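Switching pediatric practices mid-schedule – do the shot records transfer or do we start over?

Posted in Family Health, 4 November 2023

We moved to Prelham over the summer and I am trying to get our two kids set up with a new doctor. The older one is six and the younger one is 19 months. Our old practice closed when the doctor retired, and the letter they sent says all charts went to a records storage company called Skomport. I have called them twice. The first person told me to fill out a form, and the second person said the form I filled out was the old one.

What I do have is a yellow card for the older child with most of the dates on it. One line is smudged and I can't tell if it is the second or third dose of something. For the younger one I only have printouts from two visits.

The new office says they can't book a well visit with shots until they have "complete records." The school gave us until February for the older one. My husband thinks we should tell them to give everything again and be done with it. I would like to avoid extra needles if there is another way, but I also don't want to drag this out.

Has anyone been through this? Is a blood test an option? And is there a fee for getting the records out of storage? Skomport quoted me for 108 pages and I don't see how a toddler has that many.
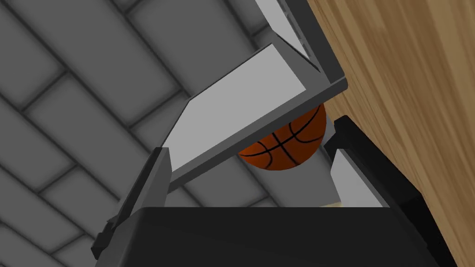 I should add that both kids are healthy and neither has had a reaction to anything apart from a sore leg and a bad night's sleep. We have insurance through my husband's work, but the new card hasn't come yet and I only have the member number.

Thanks for any help.

– marnie_t

Jörg Frerichs

I worked the front desk at a family practice for a long time and handled a lot of these.

First, stop asking Skomport for the full chart. The page count is high when they quote you for everything, which means visit notes, phone messages, growth charts, billing sheets and so on. Ask in writing for "immunization history only" for each child. It is usually one or two pages. Put each child on a separate form with full name, date of birth, the name of the old practice, and your signature. Ask whether they will fax it straight to the new office, and then ask for a copy for yourself.

Second, check the state registry. Most states have one and most practices report to it. If you moved from another state, check the old state's registry as well as the new one. A parent can often request the record, and the new doctor's office may be able to look it up while you are on the phone. I would try this before anything else. Many times we had parents chasing paper for weeks when the dates were in the registry the whole time.

Third, on starting over. In general a series does not have to be restarted just because there was a long gap between doses. The doctor picks up where the written record stops. Doses with no written record are usually treated as not given, and the doctor will talk to you about repeating those. Blood tests are possible for some vaccines and not very useful for others, so ask which lines on the card are in doubt before you agree to a draw. It is also a needle, and your plan may not pay for it.

For the smudged line, take the card itself to the office and not a photo of it. Sometimes the lot number or the clinic stamp is readable and that settles it.

For the school, call the nurse and ask what they accept while records are on the way. Some will take a note from the doctor with an appointment date on it. Do this well before the deadline. Desks get very busy in the last two weeks.

plumcreek4

We did all of it over again with our son and he was fine. It was easier than fighting with the storage place. Ask your doctor though.

Dot in Lenz Park

Agree with most of what Jörg wrote. Two things to add.

If the new office won't book you without complete records, ask to speak to the nurse and not the scheduler. When we changed doctors the scheduler told me the same thing, and the nurse said to come in with whatever we had. They went over the dates with me at the visit and made a catch-up plan. The 19-month-old should not be waiting on a visit over paperwork.

Also try the old pharmacy if either child ever had a flu shot there, and the hospital for the first hepatitis B dose. That one is often given before you go home and it may be missing from the clinic's list. The hospital records office mailed mine for free.

Once you have it all, make copies and keep one somewhere other than the diaper bag. Mine went through the wash.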